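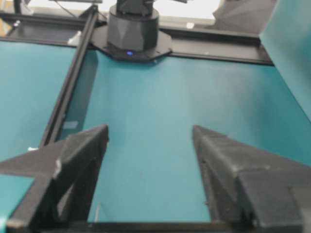

Sea water does not absorb all colours of light equally. Red goes first, within the top few metres, followed by orange and yellow. Blue travels furthest in clear ocean water, while in coastal water, where there is more plankton and dissolved plant matter, green often does better. An object can only show a colour if light of that colour reaches it. A surface like the teal tabletop sends back mainly green and blue light, so it would still look much the same on a shallow dive. A red table would look brown, then nearly black. The black fingers standing over the teal would stay black at any depth.

Istdale station, October

The readings for this week were taken from the Lera at a depth of 23 metres. Red light could not be measured at that depth. Green was the strongest band, which fits the heavy plankton growth in the bay. Copy the table from the board and plot each band against depth, using a log scale for the light. The slope of each line gives you the absorption for that band. Leave out the top 2 metres, where waves scatter the readings.
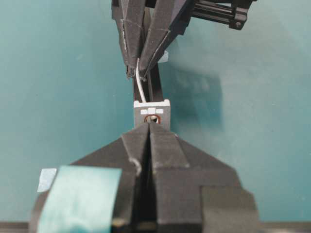

Why are so many deep-sea animals red?

There is almost no red light down there for them to reflect, so a red animal looks black and is hard to see. The light made by most other deep-sea animals is blue, and red skin absorbs that too.

A few fish produce their own red light and can see it. We will cover them in lecture 7.

Before the practical
Read chapter 6 of Ó Briain, leaving out the section on lakes. Bring a ruler and log paper. The Vurnix light meters are signed out in pairs and must be rinsed in fresh water before they go back.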